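布雷里茨邻里图书馆8月起延长开放时间，借阅期限同步调整

2019-04-13

布雷里茨（Breritz）邻里图书馆将从今年8月起延长晚间开放时间，平日闭馆时间由18时推迟到20时。同时，普通图书的借阅期限由三周改为四周，续借次数维持两次不变。新规定适用于总馆和西德赛德（Cidside）分馆。

图书馆方面说，开放时间的调整已经讨论了两年多。去年秋天，馆方向持证读者发出问卷，共收回3,265份。要求延长晚间时段的意见最为集中，其次是增加自习座位和改善儿童区的隔音。不少上班的读者在问卷里写道，下班赶到图书馆时往往只剩二十几分钟，只能取预约书，没有时间挑书。

馆长莉斯贝特·梅尔滕斯（Liesbeth Mertens）说，目前晚间时段只延长到20时，是按现有人手能排出的班次定的。“再往后延，就得缩短上午的服务时间，而上午来的主要是老年读者和带孩子的家长，我们不想动这一块。”她说，新时间实行半年后会看一次到馆数据，再决定冬季是否需要改动。

周末的开放时间不变，上午10时开馆，下午17时闭馆。公共假期仍然闭馆，还书箱全天可用。读者在闭馆后投入还书箱的图书，按当天归还计算，次日上午入库后，账户中的借阅记录会更新。

借阅期限方面，8月1日以后借出的普通图书按四周计算。8月1日以前借出的图书仍按原来的日期归还，办理续借时按新期限顺延。有其他读者预约的图书不能续借。期刊和影音资料的借期仍为一周，工具书和地方文献只限馆内阅览。

每张成人读者证的借阅上限保持8册。儿童读者证此前的上限是5册，8月起也改为8册，不需要重新办证。家长代孩子借书时，请出示孩子的读者证，也可以在服务台报出证号和出生日期，由工作人员核对。

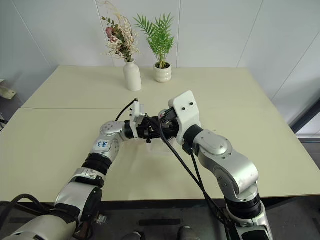 布雷里茨邻里图书馆 读者服务部

逾期费用的计算办法也有变化。现行规定按册按天收取，8月起改为每次归还前先发提醒，逾期七天以内不收费，从第八天开始计费，单册费用封顶。儿童图书不再收取逾期费，但逾期超过三十天的，账户会暂停借阅，图书归还后自动恢复。遗失或者严重损坏的图书，仍按原价赔偿，读者也可以购买同一版本的新书抵赔。

以往欠下的逾期费不会自动取消。读者可以在8月底以前到服务台办理一次性结清，结清时减半收取。馆方表示，有一部分读者因为欠费多年没有再来借书，希望借这次调整让他们重新使用读者证。办理时带上读者证或有效身份证件即可，证件遗失的可以当场补办。

预约取书的规定同样有所放宽。到馆的预约图书目前保留五天，8月起保留七天，闭馆日不计算在内。读者可以指定在总馆或者西德赛德分馆取书，两馆之间的运书车每周往返三次，跨馆调书通常需要两到三个工作日。取书通知默认以电子邮件发送，需要短信通知的读者，请在账户设置中填写手机号码。

目录检索系统也将在7月下旬更换。新系统由蒂洛（Tillow）公司提供，读者可以在同一页面查到两个馆的馆藏和在架情况，并查看预约排队的位置。更换期间，网上续借和预约功能会停用，停用期内到期的图书统一顺延，不产生逾期费。具体停用日期将在7月初公布，届时会张贴在两馆入口处，并登在图书馆网站首页。读者原有的账号可以继续使用，首次登录新系统时需要重新设置密码。

旧系统中的借阅历史不会全部转入新系统。在借图书、未完成的预约和个人书单会保留，已经归还的借阅记录只转入最近一年的部分。想保留更早记录的读者，可以在6月底以前登录旧系统，在“我的账户”中导出清单，也可以请服务台代为打印。打印按馆内复印标准收费。

在自习座位方面，总馆二层原来的报刊存放间已经腾空，将改成小型阅览室，计划与新开放时间同步启用。阅览室不设预约，先到先用，可以使用笔记本电脑，但请勿通话。原存放间的合订本报纸已经移至地下书库，需要查阅的读者可以提前一天填写调阅单。西德赛德分馆暂时没有增加座位的计划。

儿童区的隔音改造排在明年，今年只在故事会时段关闭儿童区与成人阅览区之间的玻璃门。周末的故事会照常举行，上午一场，适合三至六岁儿童，每场需要提前登记。下午的手工活动在暑假期间暂停，9月恢复。

以西尔科（Sirko）命名的地方作家书架将从入口右侧移到一层中部，与地方史书架相邻。馆方说，这样调整后，入口处可以腾出位置放置自助借还机。自助借还机启用后，人工服务台仍然保留，办证、补证、缴费和跨馆调书都在服务台办理。

对上述调整有疑问的读者，可以在开放时间到总馆一层服务台咨询，也可以把意见写在意见卡上，投入入口处的意见箱。印有新规定的折页5月中旬开始在两馆发放，大字版可向服务台索取。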